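Unit 7 – When the gripper width is wrong
Robot Data Systems, course handout. Read before the lab.

Last unit we dealt with faults that stop a machine: a tripped breaker, an arm that parks itself on overload, a controller that loses its bus. Those are the easy ones to find. This unit is on a fault that stopped nothing. Recording went on normally, every status light was green, and the bad data went into training.

The case is the Hesent set. It was recorded with hand-held grippers, one in each hand, on a short bathroom-items task: put the soap in the soap dish. The operator does the task at a table, the grippers record finger opening and pose, and a camera on each gripper records what is between the fingers. Later an arm with the same fingers is supposed to repeat the motion. The logging software was Flimoda, which you have already used in Unit 4.

What happened

The set had 972 episodes. After training, the arm reached the soap well enough, lined up, and then closed too little. It would stop with the fingers short of the soap, lift, and carry nothing to the dish. In other runs it closed too far and squeezed the bar out sideways. The first guess was the policy, and two weeks in January went into retraining it. The second guess was the soap, which was replaced with a harder bar. Neither made a difference.

The fault was in the opening width for the left gripper. Each gripper reports its finger opening as a number from an encoder at the finger joint. The number means something only if the zero has been set with the fingers fully closed. Somebody had restarted the left gripper with its fingers part way open, and the startup routine took that position as closed. From then on every left-hand width was low by a fixed amount. In 733 of the episodes the left width was wrong. The earlier episodes were fine, and so the policy had been trained on two different meanings of the same number.

Why the checks missed it

1. The range check. Flimoda rejects a width outside the allowed range. The limit was set wide, to allow for different finger sets, and the shifted values still fell inside it. Values below zero were clipped to zero and not reported.

2. The motion check. This looks for a width that never changes, the sign of a dead encoder. The encoder was not dead. It moved up and down exactly as it should, only from the wrong starting point.

3. The visual check. A reviewer was supposed to look at the gripper camera in one episode out of every 30. This was done, but the viewer showed the video alone, with no width next to it. An open gripper looked open. There was nothing to compare it with.

4. The left/right check. There was none. Both hands start each episode with the fingers fully open, so the two widths should agree closely at the start. A single line of code would have caught the fault on the first episode after the restart.

Point 4 is the one to remember for the lab. When a procedure puts two sensors in the same known state, compare them and write down the result.

Terms

Zero offset: a constant error added to every reading. Difference between two readings stays correct, the reading itself does not.

Clipping: replacing a value outside a limit with the limit. It hides the size of the error and should always leave a flag in the log.

Silent fault: a fault that produces output of the normal form. The machine has no way of knowing, and the operator has no reason to stop.

Start pose: the agreed position before an episode begins. For this task, both grippers over the table, fingers open, nothing held, soap and dish apart.

Safety note

A width offset is a data fault as long as a person is holding the gripper. On the arm it becomes something else. If the arm believes the fingers are closed when they are partly open, the force limit may not come in where you expect, and the fingers keep driving. In the lab, keep your hands off the fingers whenever the arm is powered, including when the screen says the gripper is at rest. The stop button is on the Wonden controller box. Find it before you switch on, and have your partner find it too.

Lab procedure

Close both grippers fully by hand and hold them closed. Start the Zeleke logger. Wait for the second tone, then open both. Write down the two widths. Close, open, and write them down again. If the pair disagrees by more than the limit on your sheet, restart and repeat. Do not correct the values afterward in the file.

Then go to the start pose and record a short episode with no motion. Save the gripper camera views next to the widths. Your report should put the two on the same page, with the task setup first.

Both grippers over the table with the soap and dish, then two gripper camera views with the fingers apart:
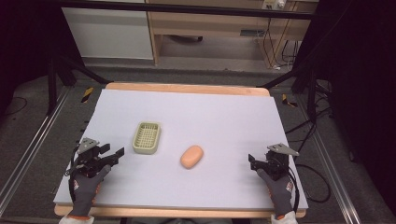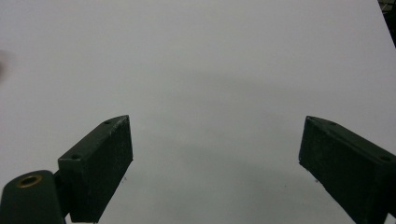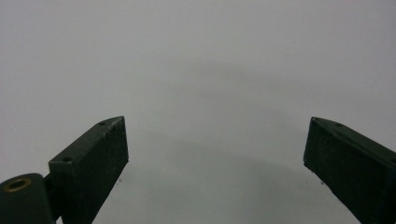 Gadisa Kassa disagreed with one part of this unit and asked that it be passed on. In Kassa's view the left/right check is worth having but gives too much comfort, because a power cut restarts both grippers together, and if both are resting half open they will both be wrong by a similar amount and agree nicely. Kassa would put a 35 mm gauge block between the fingers at the start of every session, one hand and then the other, and refuse to record until the number on the screen matches the block. "It takes less time than finding the soap," was how the note ended.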